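Andgate Skills Lab Supplies - Help Desk
Ticket: Practice pad edges tearing and staining near the cuts
Opened by: Yaa Gyamfi
Opened: 26 Feb 2026
Product: Nandidau suture pad, soft grade
Status: Resolved

Yaa Gyamfi wrote:

Hello, and thank you in advance for your patience with a long message! We've been using the Nandidau pads for our interrupted suture practice since we moved over from the Paiva ones, and on the whole everybody likes them very much. My trouble is with the soft grade. When the knots are snugged down, the edges of the cut sometimes pull up into a little ridge, and on two of the pads a stitch tore right through. I'm also seeing a reddish tint spreading out around the cuts, and I can't tell if it's something we're doing or something in the pad. The upper cut on this one has the staining I mean.
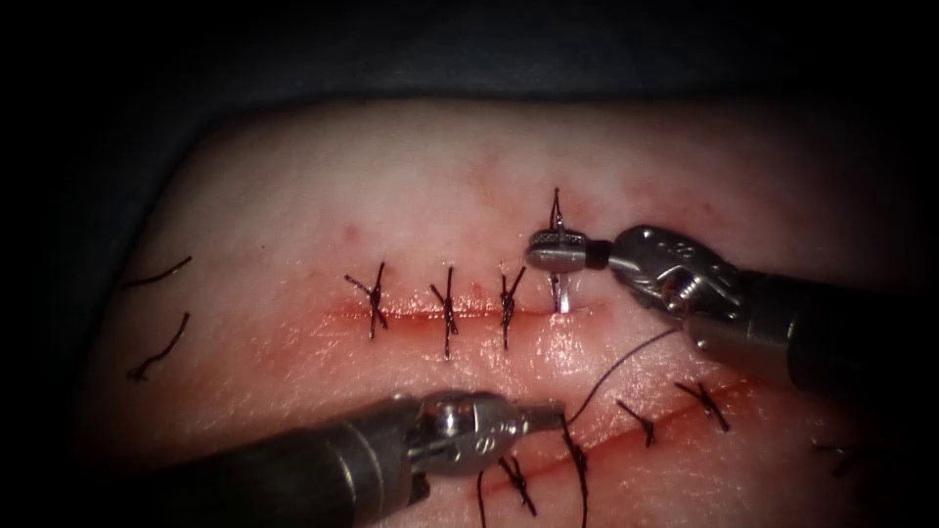
Upper incision, fourth stitch in progress. Note the red tinge along the edges.

We store the pads flat in their box, and I wipe them down with plain water after each session. I did wonder about the box - it sits on a shelf near the radiator, and our room gets very dry in winter. I have 90 pads left from an order of 100, so you can imagine I'd love to sort this out before the new group starts in March.

Fadime Değirmenci (Support) replied:

Hi Yaa, please never apologize for a long message, it saves me asking! I think you may have two separate things going on.

First, the tearing. The soft grade doesn't forgive a shallow bite, so have everyone go in a bit farther from the cut edge and keep the distance even on both sides. Then bring the knot down only until the edges touch. If you see a ridge, it's too tight. The radiator won't be helping either, so do move the box somewhere cooler and keep the lid on.

Second, the tint. Colored practice fluid soaks into an open cut and creeps outward if it's left to sit. Try blotting with a damp Sumusum cloth as soon as you finish, and add a drop of mild dish soap if plain water doesn't lift it. Old stains may stay, I'm afraid, but they don't weaken the pad.

Yaa Gyamfi wrote:

Box moved, and we tried the wider bites this afternoon. No tears at all so far, and the knots are lying much flatter. One more look at the pad surface from close in, and then a question from one of my learners. 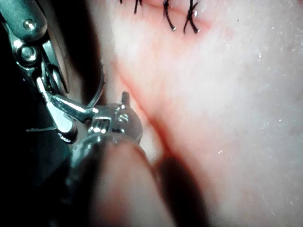
Can we turn a pad over and use the back once the front is full?
You can, as long as the cuts on the front don't go all the way through. Expect the back to feel a little firmer, and leave it for knot practice.

Yaa Gyamfi wrote:

Lovely, that will stretch the box a good deal further. Please go ahead and close this one, and thank you again, Fadime.

Ticket closed by Fadime Değirmenci.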